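공방 작업 노트
2023년 6월 23일

찻잔 조명 두 번째 시도. 지난 3월에 만든 첫 번째 것은 잔 받침이 한쪽으로 기울어서 결국 떼어냈다. 이번에는 본체를 오래된 놋쇠 샹들리에 대신 새로 산 Fotton 5구 프레임으로 바꾸고, 잔은 벼룩시장에서 모아 둔 것 중에서 골랐다. 배선은 아직 손대지 않았고 오늘은 구멍 뚫기와 가조립까지만.

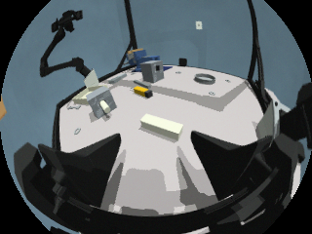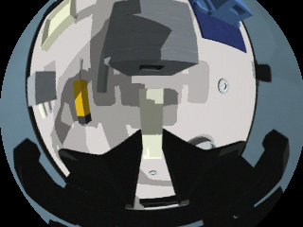 작업대 화면 두 컷. 둘 다 아래쪽에 검은 그리퍼.

잔 고르기

상자에서 꺼낸 잔은 모두 12개. 그중 이가 나간 것, 바닥 굽이 너무 높은 것을 빼고 다섯 개를 쓰기로 했다. 짝이 맞는 잔은 하나도 없다. 장미 무늬 두 개, 파란 테두리 하나, 금박이 거의 벗겨진 흰 잔 하나, 초록 잎 무늬 하나. 무늬를 맞추려다가 그만뒀다. 입구 지름만 비슷하면 멀리서 볼 때 크게 거슬리지 않는다.

받침 접시는 잔과 따로 골랐다. 잔보다 접시가 두꺼운 경우가 많아서 뚫는 데 시간이 더 걸린다. 초록 잎 잔은 원래 접시가 너무 얇아 불안해서 흰 접시로 바꿨다.

구멍 뚫기

Edet 다이아몬드 홀쏘, 지름 10mm. 바닥 안쪽에 마스킹 테이프를 열십자로 붙이고 가운데를 표시한 다음, 처음에는 날을 비스듬히 대서 초승달 모양 홈을 내고 천천히 세웠다. 물은 얕은 플라스틱 통에 받아서 잔을 담근 채로 작업. 드릴 속도는 제일 낮게. 드릴은 충전식만 쓸 것, 전선 달린 것은 물 옆에 두지 않는다.

첫 번째 장미 잔은 4분 만에 뚫렸다. 두 번째 장미 잔은 마지막에 힘을 주는 바람에 바깥쪽 유약이 동전만 하게 떨어져 나갔다. 접시에 가려지는 자리라서 그대로 쓴다. 세 번째부터는 잔 밑에 젖은 스펀지를 깔았고 그 뒤로는 깨진 데가 없다. 파란 테두리 잔이 제일 단단했다. 날이 자꾸 미끄러져서 테이프를 두 번 다시 붙였다.

접시 다섯 장도 같은 방법으로 뚫었다. 접시는 뒤집어서 굽 쪽부터 들어가는 편이 중심 잡기가 쉬웠다. 날은 하나로 끝까지 갔는데 마지막 접시에서는 확실히 무뎌진 느낌이었다. 다음 작업 전에 새 날을 주문할 것.

구멍 가장자리는 다이아몬드 줄로 가볍게 다듬고 흐르는 물에 헹궈서 수건 위에 엎어 놓았다. 가루가 굽 안쪽에 잘 남으니 칫솔로 한 번 더 닦아야 한다.

가조립

순서는 아래에서부터 프레임 팔, 와셔, 접시, 고무 와셔, 잔, 고무 와셔, 소켓 고정 너트. 처음에 고무 와셔를 한 장만 넣었더니 잔이 접시 위에서 헛돌았다. 두 장으로 늘리니 손으로 밀어도 돌지 않는다. 너트는 손으로 조인 다음 반 바퀴만 더.

나사관 길이가 문제다. 프레임에 딸려 온 것은 접시 하나를 끼우면 잔 안쪽으로 올라오는 나사산이 거의 없다. Stetent에서 산 긴 것으로 바꾸니 이번에는 조금 남는다. 소켓이 잔 입구 위로 올라와 보이는 것이 싫어서 남는 부분은 쇠톱으로 자르기로. 자르기 전에 너트를 먼저 끼워 두었다가 빼면서 나사산을 정리하면 된다. 지난번에 이걸 잊어서 하나를 버렸다.

무게를 재 봤다. 잔과 접시 다섯 벌이 1287g, 프레임과 체인이 1756g. 합치면 3kg을 조금 넘는다. 천장 고리는 최대 4kg까지라고 포장에 적혀 있다. 소켓과 전구를 더해도 들어가기는 하지만 여유가 많지 않다. 고리를 한 단계 큰 것으로 바꾸는 쪽으로 생각 중.

균형은 생각보다 나쁘지 않았다. 옷걸이 봉에 체인을 걸어 매달아 보니 초록 잎 잔 쪽이 살짝 처진다. 흰 접시로 바꾸면서 무거워진 탓인 듯. 맞은편에 금박 벗겨진 잔을 옮겨 달았더니 거의 수평이 됐다. 잔 자리는 이대로 확정, 팔마다 연필로 번호를 적어 두었다.

전구

잔 안이 좁아서 열이 걱정이다. 백열은 쓰지 않고 작은 구형 LED로 간다. Stumiveo 전구색을 하나 끼워서 스탠드 소켓으로 켜 봤는데, 얇은 잔은 무늬가 은은하게 비치고 두꺼운 잔은 위로만 빛이 나간다. 다섯 개가 다 켜지면 천장 쪽이 꽤 밝을 것 같다. 밝기가 한 단계 낮은 것도 한 개 사서 비교해 볼 것. 끼웠을 때 전구 옆면이 잔에 닿지 않는지도 다섯 개 모두 확인해야 한다.

프레임 색

원래 색은 번쩍이는 금색. 잔과 같이 놓으니 너무 새것처럼 보인다. 자투리 체인에 크림색 초크 페인트와 무광 검정을 칠해 비교했다. 크림색은 얌전하고 잔 무늬가 잘 보인다. 검정은 깔끔하지만 장미 무늬와 좀 따로 논다. 크림색으로 결정. 얇게 두 번 칠하고 모서리만 사포로 살짝 벗겨낼 계획. 나사산에는 칠이 들어가지 않게 테이프로 감을 것.

남은 일

긴 나사관 다섯 개 자르기
프레임 분해 후 탈지, 칠
홀쏘 날, 고무 와셔 여분 주문
천장 고리 교체 여부 결정
배선은 칠이 다 마른 뒤에. 접지선 연결은 전기 하는 쪽에 맡긴다

남은 잔으로는 벽등 하나를 만들어 볼까 한다. 손잡이 없는 잔이 하나 있는데 벽 쪽으로 붙이면 괜찮을 것 같다. 치수는 다음 장에.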